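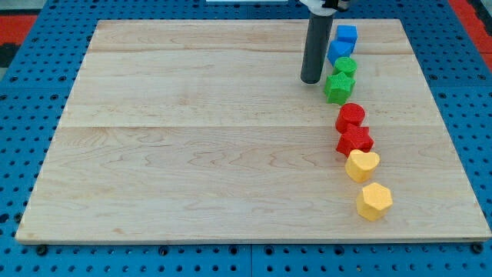
Foam blocks in color pairs on the maple board, Grirkenari lab, planning station.

I have wanted to get inside the Grirkenari lab since I first read their notes on push planning, so when the April open day was announced I signed up within the hour and took the early train to Gasholm. I'm glad I did! If you write software for robots, or just like watching people who are good at it, this was a very full day.

Doors opened at 9:30. They split us into groups of 12 and sent each group around the stations in a different order, so mine started with the one I most wanted to see, the tabletop rearrangement work. The task sounds like something for a preschool. There are eight foam blocks in four colors, two of each, and you type in a sentence about where they should go. "Put the colors together in a line." "Move the star next to the heart." The software has to work out which blocks you mean, where they are now, and a series of short moves to get them where you asked.

The whole stack is called Fulora, and it comes in three pieces that talk to each other over a plain message bus. Perception runs first and gives you a list of blocks with color, shape, position and rotation. Then the planner, then the controller. What I liked is that you can stop it between any two pieces and look at what's being passed along. Our guide did this over and over, and each time somebody asked "but what if it gets that wrong?" she opened the message, changed a number by hand and let it continue. I wish more teams gave demos like that.

Perception was harder than I expected. Red cylinder and red star, fine, they look nothing alike. But yellow has a heart and a heptagon, and blue has a cube and a pentagonal prism, and once blocks are touching, the segmenter likes to hand back one big blob. The old version failed on touching blocks so often that they retrained it on 416 hand-labeled arrangements, all with at least one pair in contact. The wavy grain in the maple gave them trouble too (the edge detector they used in the first version kept finding shapes in it), and I got a long and very enjoyable answer from one of the engineers when I asked why they didn't just paint the board. Short version: they want the model to cope with a real surface, and they'd already paid for the board.

The planner is the part I came for. It's called Zaidi, and it's a search over short straight moves, each one scored by a learned model that guesses where the block will end up. A foam block rarely goes exactly where you push it. It turns a little, or it catches the neighbor and takes it along. So Zaidi commits to 2 moves, looks again, and replans. I'd read about this in the notes and thought it sounded wasteful. Seeing the replay tool changed my mind completely. They have a screen where you can drag a slider through a logged run and see the predicted outlines drawn over the measured ones, and you can see the prediction start to drift on the third move nearly every time. By the fifth it's useless. With the replanning on, the outlines snap back together before the drift matters.

They let us type our own instructions. Mine was "make a curved line on the right, two by two," which I thought was mean. The parser asked me a question back! It wanted to know which color should be nearest. I had no idea a system like this would do that, and apparently it's a recent addition: if two readings of a sentence score too close together, it asks. The man next to me tried "put everything away" and got a polite error.

There was a good discussion about order. If you plan greedily you tend to place the nearest block first and then find it's blocking the route to the far end. Zaidi adds a cost for moves that close off open board, so it tends to fill from the far edge and work toward the front. I asked whether that was learned or written in. Written in, one line, with a weight that someone tuned over a long afternoon. I found that very cheering.

After lunch (soup, good bread, not enough chairs) we got the tooling talk. Less glamorous, and my favorite hour of the day. Every run is logged in full, and every night the build replays all 1464 stored runs against the current code, without hardware, and compares what the planner would choose now with what it chose then. Differences show up as a page of small overhead drawings, old choice in gray, new choice in orange. Most differences are harmless. The ones that aren't get a tag and become permanent tests. Somebody asked how they deal with randomness in the search and the answer was a fixed seed per run, stored in the log, which seems obvious once you've heard it, and which my own team doesn't do. I wrote it on my hand.

I had less time for the controller than I wanted. The bit I caught was about speed near contact. It slows down ahead of the predicted touch point, then holds a constant speed through the push, and the slow-down distance is read from the perception uncertainty. Less sure about the block, earlier slow-down. They showed plots from before and after, and the after plots were lovely and boring.

A few practical things if you go next year. Station groups fill up in the order people arrive, so come early if there's one you care about. The lab is a fifteen-minute walk from Gasholm station, mostly uphill. Bring a laptop, as the replay viewer runs in a browser and they hand out a small set of logs to play with. I spent the whole train ride home dragging that slider back and forth, and I've already found a run where the green star travels nearly the full width of the board for no reason I can see. I've sent them the log number and asked.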